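Notes from the Open Day at Rollton - handout for the automation course

These notes go with the Tuesday visit to the Rollton building. They're meant for everyone in the course, the people who came along and the people who couldn't make it, and I've tried to put in the things that came up while we were walking between stations as well as what the hosts told us from the front. They are a bit longer than my usual handouts, but I got home with so many scribbles that I couldn't bear to throw them out!

1. Before we went in

The open day ran all afternoon and our group had the 2:30 slot. We began in the lobby with a short talk about how the teaching lab got going. It started with one arm bought secondhand, and it now has 5 stations, each set up for a different kind of handling. The hosts were very patient with us, and I was pleased with how many of you asked questions right from the start.

One word to get straight before you read on. A "trial" at Rollton means one attempt at one task, from the arm leaving its rest position to the arm coming back to it. A trial that goes wrong still counts as a trial. They keep the bad ones, and they told us the bad ones get looked at more often than the good ones.

2. The Trultuter station

Trultuter is the name of the sorting program, and it had the biggest crowd. The arm picks up small parts from a tray and puts them in bins. On a normal working day the station gets through 300 trials, and the team showed us their tally from March, when the total for the month came to 3,000 (they had a good part of that month off for repairs).

The point I'd like you to take from this station is the difference between speed and cycle time. The arm moves quickly, and several of you said so, but a good part of each cycle is spent closing the fingers, checking the grip and letting go. If you made the arm itself twice as fast you would not get twice as many parts. Have a look back at the worksheet from our second class, where we did the same sum for a conveyor, and try it again with a pick-and-place arm in mind.

3. The Cieślak table

We spent less time here than I'd hoped, as the group before us ran over. Cieślak is a soft-handling setup for cloth and paper bags. What makes cloth hard is that it doesn't keep its shape - you can't tell the arm where the corner is and expect it to be there after the first fold. The hosts talked about this for a good ten minutes, and if you want to write your short report on this station I'd be happy to lend you my notes, messy as they are.

4. The Delell bench

This was my own favorite, and I think it was for a lot of you too. Delell is the bench for small-parts work with plastic building bricks. Bricks are a lovely teaching material because everybody in the room already knows how they're supposed to go together, so nobody needs the task explained and you can put all your attention on the gripper.

A few points to go over before the next class:

- Fixturing. The big gray LEGO baseplate is held down with gray duct tape, one strip along an edge and a wider band across it. Some of you were surprised to see tape in a lab like that. Think about what happens when you press a brick onto studs: the push goes down into the plate, and any sideways error goes into the plate too. Whatever holds the plate has to cope with both.

- Presentation of parts. Red, yellow, black and blue bricks are mounted up along the side against a white surface, and they don't all face the same way. Write down how you would decide which brick to pick first, and whether the angle of the brick would change your answer.

- Finger design. The gripper has orange perforated segments with darker joints between them. Compare this with the plain two-jaw gripper in your textbook and make a list of the jobs you'd give to each.

- Lighting. It's bright at the bench, and the studs catch the light and throw rows of little shadows. Would that help a vision system find the grid, or would it get in the way? I can argue it both ways and I'd like to hear you do the same.

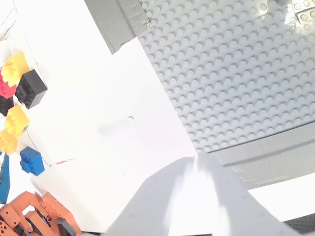 5. For next time

Please write one page on any one station. Pick a single problem and stay with it. Last year's reports tried to cover the whole building and got rather thin, so a narrow topic is fine with me, even something as small as the tape. Bring it on paper if you can, and we'll swap and read each other's in the first half hour. We meet in room 108 as usual. If you missed the visit, you can work from sections 2 and 4, and do come and talk to me if anything there doesn't make sense.

Shared 5 times

3 comments

I missed the visit and this helped a lot. Is it okay to do the lighting question as my whole page?

Reply from course author: Yes, please do! Just be sure to say where your lamp would go.

My group got stuck on the cycle time sum. Do we count the trip back to the rest position? I've put it in for now, since that's how you defined a trial.

Contact | Copyright course author | Back to top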